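Are black, white and grey really colours?

Somebody has probably told you that black isn't a colour. Maybe it was a teacher, or a cousin who likes being right. Ask them how they know and see what happens. Often the answer is "everybody knows that", and you should be suspicious of that one.

In August 2022 the Ornville library put the question on its website. It got 2,439 replies, and 2,061 of them said black is not a colour. Does that settle it? No. A vote tells you what people think. If they all heard the same thing at school, they will all click the same button.

What people usually mean

When sunlight goes through a glass prism it spreads out into red, orange, yellow, green and so on. You won't find black in there, or white, or grey. So people say they don't count.

Fair enough, but brown isn't in there either. Neither is pink. Would you tell someone in a pink jumper that it has no colour? Something is wrong with that rule, or at least it's a rule for rainbows and we are trying to use it on jumpers.

What your eyes are doing

A white wall bounces back most of the light that lands on it. Black paint soaks most of it up. Grey is in between. "Most" matters here. Ordinary black paint still bounces back a little light, so when a book says black is "no light at all", it isn't talking about your school shoes.

Your brain also compares things with whatever is beside them. A grey sock looks pale on a black rug and dingy on a white sheet.

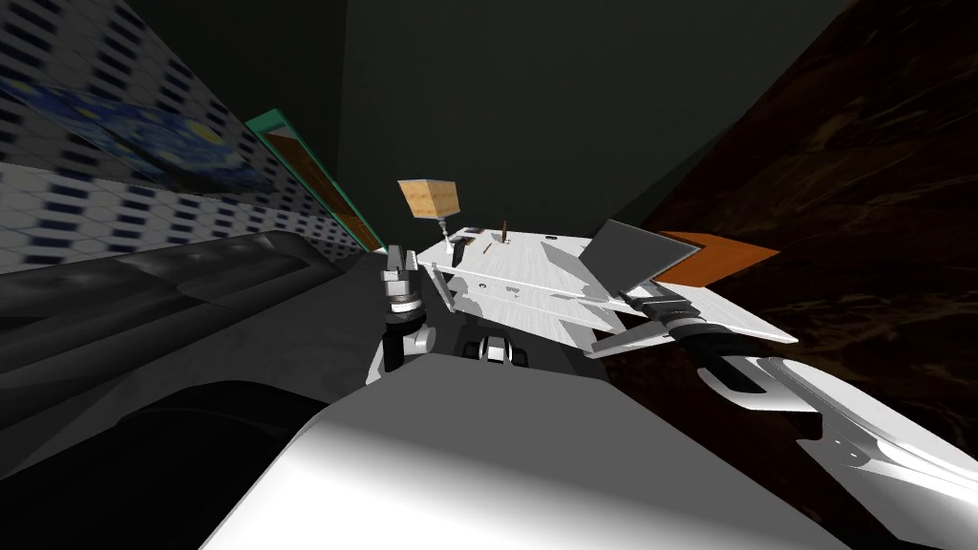
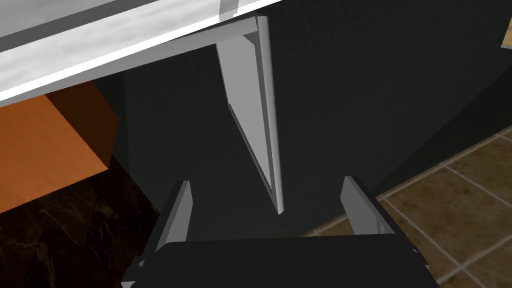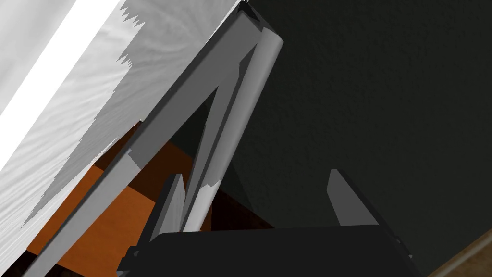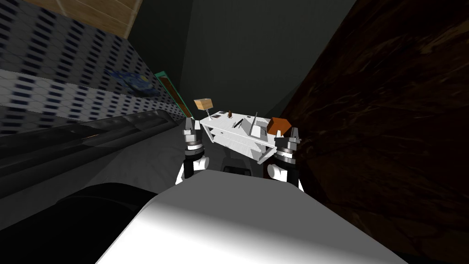
Look for the lightest grey and the darkest grey in each of these computer-made pictures.

Try it, don't trust me

You need one sheet of grey paper, one black and one white.

Cut two squares from the same grey sheet.
Put one on the black paper and one on the white.
Stand back and ask a friend which grey is darker.
Slide the squares together and look again.

Your friend may say they matched the whole time. Write that down too. A test you only believe when it goes your way isn't much of a test.

So who is right?

It depends what you mean by "colour". A scientist sorting light by wavelength can leave black out. A painter buying a tube of it in the paint shop can call it a colour, and the shop will agree. Next time someone says "black isn't a colour", ask which meaning they're using. If they don't know, they may just be repeating it.

Written by Ryszard Zawadzka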